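Vunard Countertop Ice Maker Review: Three Months of Large Cubes

Kitchen & Bar / Small Appliances

I bought the Vunard ice maker in February, which is the wrong month to test an ice maker and the right month to get one on sale. It has been running on my counter since then. The weather has warmed up in the meantime, so I have used it in a cold kitchen and in a hot one, and the results are not the same.

Most countertop machines make the small hollow bullets that melt in ten minutes and stick together in the bin. The Vunard makes solid cubes, large enough that one fills most of a short glass. There is a clear setting and a fast setting. The clear setting runs water over a cold plate so the ice builds up slowly, one layer at a time. The fast setting fills a mold and freezes it. You pick one or the other with a button on the front and you can't switch in the middle of a batch.

Setup

The machine comes in one box with the water tank already in place. You take out the foam, wipe the inside, and let it stand upright for a few hours so the compressor oil can settle. The manual says to throw out the first two batches. I threw out three, because the third still tasted like a new shower curtain. After that the taste was gone and it has not come back.

The tank is filled by hand. There is a port on the back for a water line, but the hose kit is sold separately and I did not buy it. Filling by hand is fine if you only want ice for one or two people. The lid lifts all the way off, and you can pour from a pitcher without spilling much.

Leave room behind it. The exhaust vent is on the left side and the intake is in the back, and mine was loud and slow until I pulled it out from the wall. My counter is not deep, so the front feet now sit close to the edge. If you have cabinets hanging low over your counter, measure first, with the lid open.

Ice quality

On the clear setting with tap water, the cubes come out clear at the top and cloudy toward the base. With filtered water they are better. I tried boiling the water first, as people often suggest, and saw no change that would make me do it again.
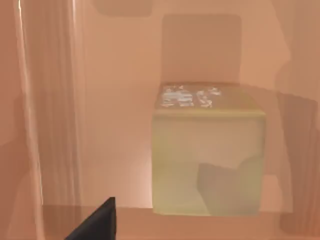 The fast setting makes white ice. It is hard enough and it cools a drink, but it cracks when you pour anything at room temperature over it. I use it for the cooler and for the blender. For drinks where you can see the ice, I wait for the slow cycle.

The cubes melt slowly on either setting. I left one in a glass of water on the desk through a long phone call and it was still a good size when I hung up. The bullets from my old Otier machine would have been gone. That one cost much less, and it lasted three summers before the pump quit, so I have no real complaint about it, but the ice was never the reason to own it.

Speed

The box says 95 minutes for a batch of clear ice. In February, with the kitchen on the cool side, mine hit that almost to the minute. In warm weather it takes longer. On the hottest afternoon so far the first batch took well over two hours, and the cubes came out with rounded corners and a dimple in the middle.

A batch is 8 cubes. That is enough for a quiet evening and nowhere near enough for a party. The bin holds three batches, and the bin is insulated but not refrigerated, so the ice at the bottom is slowly melting the whole time. The meltwater drains back to the tank and gets used again. If you have guests coming on a Friday, start on Thursday and move each batch to the freezer in a bag. The cubes freeze to each other a little, but a knock on the counter breaks them apart.

I asked Vunard about the slow warm-weather cycles. They answered in two days, which I thought was good, and told me to use colder water and keep the machine out of the sun. Cold water from the fridge did help. It took a fair amount off the first batch of the day and made less difference after that.

Noise

The compressor is quiet, a low hum like a small fridge. The water pump is the part you notice. On the clear setting it runs the whole time and sounds like a fish tank. I stopped hearing it after a week. My sister, who stayed in the room next to the kitchen, did not stop hearing it, and she asked me to turn it off at night.

When a batch is done the cubes drop into the bin all at once. It is loud. There is no way to delay the drop or turn off the beep that comes after it. I would have traded the blue light on the front for a mute button.

Cleaning

There is a cleaning cycle that runs for 13 minutes. You fill the tank to the low mark, add the cleaner or a little citric acid, and hold the button. Then you drain it, rinse it, and drain it again. The drain plug is on the bottom near the back, so the machine has to be moved to the sink or hung over the edge of the counter with a bowl under it. It is heavy and the sides are smooth. A pair of handles would have fixed this.

I have hard water here and I clean it every other week. When I let it go a month, a white film showed up on the cold plate and the cubes stuck and came out with chipped edges. One cleaning cycle took care of most of it. The rest came off with a soft brush.

The scoop that comes with it is made for small ice and won't pick up these cubes. I use tongs.

How it compares

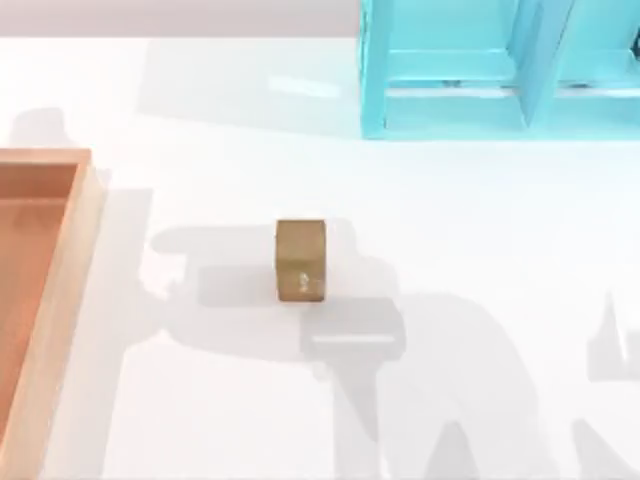
Carolina Loureiro

Before buying this one I looked at two other ways to get the same ice. The first was the Correia, a machine in the same price range that has a refrigerated bin. I used one at a friend's house for a weekend. The refrigerated bin works, and the ice stays separate and dry. The cubes are smaller, though, and the machine is a good bit wider. It would have taken up half my counter. If you have the space and you go through a lot of ice, I think it is the better machine for you. It was also easier to clean, with a drain hose on the side that you just pull down into a pitcher.

The second was the Zister mold, an insulated box you fill and put in the freezer overnight. It costs very little next to any machine and the ice it makes is clearer than what I get from the Vunard. I still have mine and still use it. The trouble is that it takes up a lot of freezer space, you have to remember it the night before, and it leaks if you close the freezer door too hard. Getting the cubes out takes some patience as well. You have to let it stand in the sink until they let go, and if you rush it you crack one.

If you have one or two drinks a week, buy the mold and save your money. I mean that. The machine makes sense if you use ice every day and your freezer is already full, as mine is.

Power use

I put a plug meter on it for a week of normal use, which for me means two or three batches a day and off at night. It used less than I expected and I could not pick it out on the monthly bill. Leaving it on all the time is a different matter, because it keeps melting and remaking the same ice. Turn it off when the bin is full and move the ice to the freezer.

Problems so far

The "add water" light has come on twice with the tank more than half full. Both times the float was stuck, and tapping the side of the tank got it loose. The lid hinge has some play in it now that it did not have when new. The window in the lid fogs up and you have to open it to see how much ice there is, which lets the cold out.

One batch in April came out joined in a single slab. I had moved the machine to wipe under it and had not put it back level. The manual does cover this, on the last page.

The warranty is one year, two on the compressor. You have to register within 30 days and the form asks for a photo of the serial number, which is on the underside. Write it down or take the picture before you fill the tank.

Should you buy it

I am keeping mine. The ice is good, the machine is simple to use, and it has worked every day except for the stuck float. I would not pay full price for it. It goes on sale in the winter and that is when I would buy.

Pros: solid cubes, slow to melt, hand-filled tank is easy to pour into, low power use, quick answer from support.

Cons: slow in warm weather, pump noise at night, drain plug in a bad spot, no handles, scoop is useless, water line kit costs extra.

Update: the float stuck again last week. I took the tank out and found a bit of scale on the float stem. I wiped it off with vinegar and it moves freely now. If yours does the same, look there first.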